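Batching Ahead: Water, Cold and the Saturday Problem... no, change title slide, "Batching Ahead: Water, Cold and a Full Room"

Speaker notes, Beva bar meetup, June. Afternoon slot, right after lunch, so keep it moving. Handout goes round at the END or they read it while I talk.

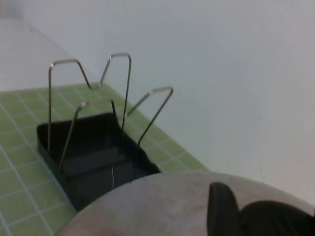 Corinne Vasterling
Bar manager, Dado

Open with the party story. Room booked for more than 75, all arriving at once, all wanting the house old fashioned as the welcome drink. I stirred to order. Line to the coat rack. People gave up and drank beer. Pause for laugh, probably none, go on.

What I mean by batching: everything mixed before doors, spirit and sweet and bitters AND the water. The water is the part people skip. Say it twice.

Why the water. When you stir over ice some of the ice melts into the drink and that's part of the recipe even though it's not written down. Pour a batch straight from the freezer with none added and you get something thick, hot on the throat, and people leave half of it. Guests say "strong" and they don't mean it nicely.

How to find your number. Make one drink the way you normally do. Measure before stirring, measure after. The difference is your water. Do it with your own ice, your own glass, your own bartender, because the wet ice from the well at the end of a shift melts way faster than stuff straight out of the machine. Do it again with somebody else stirring. Don't copy mine. I'll get asked for mine anyway. Still don't give it.

Ask: who here weighs, who measures by volume? Hands. Weigh if you can, less arguing. Volume is fine for a home party.

Batching order. Cheap stuff first, so if you mess up you dump sugar and water and not a case of rye. Syrup, water, then liqueurs, then base. Bitters last and go light. Bitters get louder in a big batch, or they do to me, hold some back and taste next day. Write what went in on the bottle, with tape. Not on your hand.

What goes in the freezer and what doesn't
Spirit drinks, yes. Manhattans, negronis, martinis, old fashioneds. Lower proof ones can go slushy once the water is in, so check before service, move to the fridge if it's getting thick. Don't fill bottles to the neck. I have cleaned up that one.
Citrus, no. Juice same day, add close to service. Lime goes first, lemon hangs on a bit longer, orange just gets dull.
Anything fizzy, no. Top in the glass.
Egg white, no, please. Cream also no.
Mint, cucumber, basil, not in the bottle. Goes brown and tastes like the compost.

Skip this bit if running late: the Okabe. It's our spring highball, seven ingredients, looked great on paper and took forever to build at the rail. Split it. All the shelf stable stuff in one bottle, lemon in a second, soda on top. Now it's two pours and a top and the new hires can do it on night one. It tastes a little different to the built one. Rounder? I like it better, the old regulars were split and one still orders it "the long way" which is fine, we make it the long way.

Glassware, quick. Cold batch in a warm glass from the dishwasher is a waste of your freezer. Chill them. If no room then ice water in the glass while you take the order.

Garnish. Cut peels before doors, keep covered under damp paper towel, express over each drink. Don't put peels in the batch overnite, the pith comes through and you end up with bitter in the wrong place.
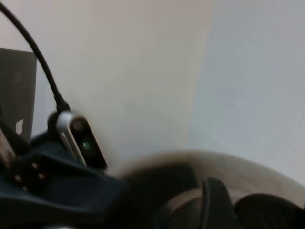 Somebody at the Ilent session said batching takes the theater out of it, that guests pay to watch a drink get made and if all you do is tip a bottle they might as well have stayed home. They said the regulars at their place would walk.

Answer to that. Partly agree, say so. At the Ilent talk I got defensive, don't do that again. For a slow night with people on the stools, stir it, talk to them, take your time. For the welcome drink at a wedding they're watching the bride. Also you get your hands back. You can look up. You can do the peel properly, a bit of flame if the house allows it. And there's a consistancy point: drink at the start and drink at the end taste the same, mine never did before.

Money slide. Don't read out the slide. Just say less over-pouring, less ice, the prep hour is cheaper than the rush hour. Somebody will ask about rules on pre-mixed bottles behind the bar. Varies by state, check with yours, move on, I'm not a lawyer.

Tasting. Three small cups each, passed down the rows: no water, right water, too much water. DON'T say which is which till they've all had them. Ask for a favorite. Some will pick the too-much one, let them, it's hot out. Takes three minutes if the cups are already poured. Pour them before lunch. Dump bucket by the door.

Close. Go home, pick one drink, the one you're sick of making, measure the water, batch a single bottle. Taste it against a fresh one with your staff before it goes near the menu.

Questions. Likely ones: how long does it keep (spirit only, long time in the freezer, vermouth drinks less, taste it). Can you do it in a keg (yes, different talk). Does sugar settle (shake the bottle).

Take the cooler back to Dado after, opening shift needs it.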